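A **packing bench** is a work table at which goods are gathered, checked and put into boxes or crates before they leave a storeroom, shop or warehouse. It may stand alone or form part of a row, and is usually placed close to the shelving from which the goods are taken. Benches of this kind are found in mail-order firms, food banks, hospital stores and the back rooms of larger shops.

## Surface and edges

The working top is flat and has few fittings. Wood was once the usual material, and many older benches still have a bare plank top, worn pale in the middle. Modern tops are more often covered with a smooth board or a mat that can be wiped down.

Green is a common colour for the top. It shows up paper labels and brown board well, and is thought to be easier on the eyes than white over a long shift. Some stores keep a pale strip along the edge, used as a resting place for boxes that have been closed but not yet moved on. Small liquid goods, such as bottles of cleaner or sauce, are grouped together by kind so that a missing one is noticed at once.
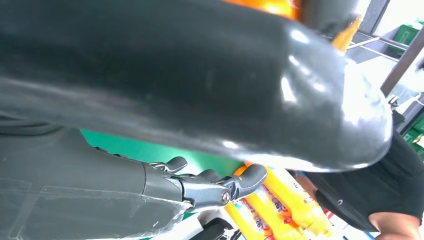

## Height

The height of the bench depends on the work. Light goods are packed at elbow height, heavy goods lower down. Benches with a winding handle or an electric lift can be set for each worker, but fixed legs remain more common because they are cheap and do not wobble. In his handbook *The Small Storeroom*, Sorin Kelmendi advises setting the bench for the tallest regular user and giving the others a low platform to stand on. Roel Van den Broek disagreed with this in a reply printed in the trade paper *Brillska*, arguing that platforms cause trips and that the bench should be set for the box and not for the person.

## Containers

Three kinds of container are met with at most packing benches:

- **Cartons** are made of cardboard and are normally used for goods that will not come back. Small ones are kept plain so that the same stock can serve many customers.
- **Crates** are made of plastic and go back and forth between the store and the receiver. They are made to stack, and ribs in the sides stiffen them. Green, blue and grey are the usual colours.
- **Trays** are shallow and hold loose items while an order is being put together. They seldom leave the bench.

Crates are stacked in blocks on the floor, often at the foot of the shelving, where they take up space that is awkward to use for anything else. A full block should not stand higher than the shoulder. The Trivbridge depot, which kept a written record of its crates, listed 420 in use at the start of one year and 319 at the end of it. Most of the missing ones had gone out with orders and had not been sent back.

## Shelving near the bench

Goods waiting to be packed are kept on racks made of upright posts joined by crossbars. Metal racks are painted, partly against rust and partly so that the posts are easy to see from a distance. Blue uprights are widespread. The fast-moving goods go between knee and shoulder height, with spare cartons and other light things on the top level.

The gap between rack and bench is a matter of compromise. A narrow gap saves steps, but two people cannot pass in it - a wide one lets a trolley through and makes every order slower. In stores where several people work in the same room, the gap is generally made wide enough for one person to stand still while another walks behind. 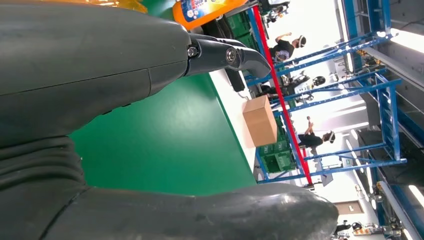
## Order of work

Methods differ from store to store, but the sequence is broadly the same:

1. The goods are brought to the bench and set out in the order of the list.
2. Each item is checked against the list.
3. Heavy items are placed at the bottom of the container, and bottles are stood upright.
4. Empty space is filled with paper or card.
5. The container is closed, labelled and moved to the edge of the bench or to a trolley.

Leaking bottles are the most frequent cause of spoiled orders. Many packers press each cap before packing, and put bottles of different products in separate bags.

## Upkeep

A bench top is wiped at the end of each shift, and tape and scraps of label are scraped off with a blunt blade. The Egilsson pattern of bench has a top that can be turned over when one side is worn; the Rosell pattern has a top in 2 halves, either of which can be replaced by itself.

## See also

- Pallet
- Picking list
- Storage rack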